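Magazine > Food > Eating Out

Lachance, Budorton

The dining room at Lachance seats 69, and on the night we went every chair was taken before seven. It opened on the old market street in Budorton in August 2015 with a menu of Nigerian home cooking and a few French dishes left over from the previous owner, who sold the place with its name, its stoves and its onion soup recipe.

Ikechukwu Effiong runs the kitchen. He cooked in hotels for years before moving to Budorton, and his pepper soup is the dish most tables order first. It comes with goat on the bone, very hot, in a deep bowl with a spoon and no garnish. Ask for the mild one if you need to. It is still not mild.

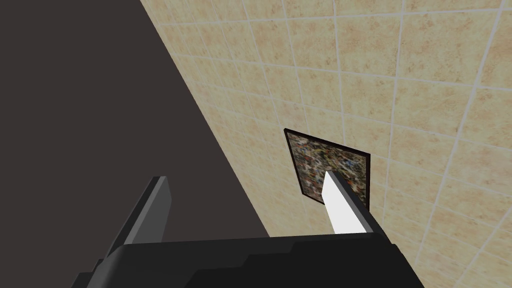 Ibrahim Jibrin thinks the soup was better when it came with yam on the side, and that charging extra for the yam is a mistake. "I pay it," he said, "but I complain every time."

The jollof rice is smoky and a little sticky at the bottom, and the kitchen will scrape the pot for you if you ask early. Suya arrives sliced thin with raw onion and tomato. We ordered one plate between two of us and then ordered another. The moin moin was dry at one edge, the only real miss of the evening. Fried plantain was ripe and sweet and gone in a minute.
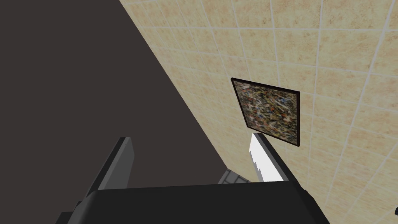
The French side of the menu is down to four dishes. The onion soup has stayed because regulars asked for it, and it's good, with plenty of cheese and a dark broth that takes most of a day. The steak is fine. I would skip the fish, which was overcooked and sat under too much butter.

Vegetables come from a grower in Sillulby, who started planting bitter leaf and scent leaf for the restaurant last spring. Effiong says he used to drive to the city for both. Egusi is now on the menu all week, where before it ran only when he had made the trip.

Drinks are simple. There is zobo by the glass, ginger beer, and a lager from Hurkon that goes well with the suya. The wine list is short and mostly red. Dessert is puff-puff or a caramel custard, and the puff-puff is the one to get.
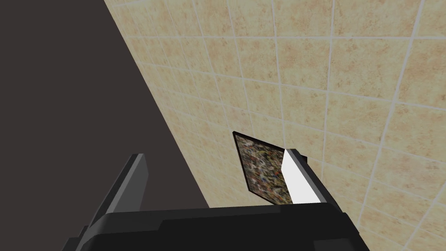 Lachance, Budorton. Dinner only; closed through November.

Service was quick until the room filled, then slow. Book ahead, and ask for a table away from the door.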